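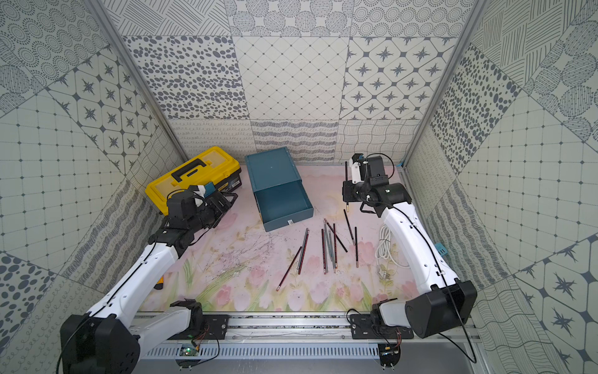 Best way to store loose pencils so they don't end up all over the table?
A shallow drawer, all the points facing one way. Deep boxes turn into a jumble by the end of the week.

That's the short version from the Stoltwood craft board, copied so you know what I already read. My problem – I've got a small metal box with one pull-out drawer and a plastic toolbox with a lid and handle. Pencils could go in either. Kids get into everything. Which one would you use, and do I need a liner? Drawer is bare metal and they roll every time it opens. Posted 15 May 2018, still stuck, help
Mellor

Cyril Ellwood
Drawer. Toolbox is for scissors, glue, the heavy stuff. Put a peice of felt in the bottom, cut it a hair too big so it grips the sides. Did mine in November and havent touched it since. Also measure a new pencil before you start, mine only fit on the diagonal until they'd been sharpened down a bit. Annoying.
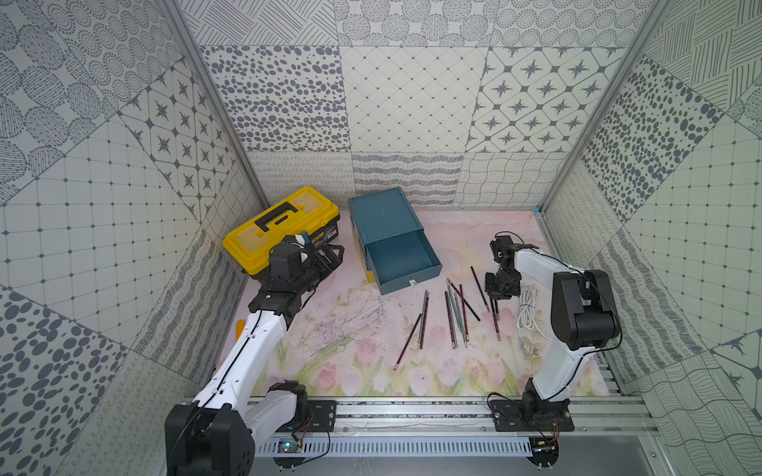 Should pencils be sorted by color before they go in?
Only if you have a big set. For a handful just scoop them up, square off the ends and lay them in together.

Sorting is a waste of time with kids imo. Mine had 16 in a set and I gave up after 2 days. Rubber band around the reds and that was it.

Zosden
toolbox. you can carry it to the kitchen table and back

Arnbridge
Depends who's putting them away. Little ones will leave a drawer hanging open, and then somebody catches a sleeve on it. A lid they mostly get. If you do go with the drawer put the box against a wall so it doesnt slide back when they shove it. Felt is fine, shelf liner is cheaper – wash it when the graphite builds up.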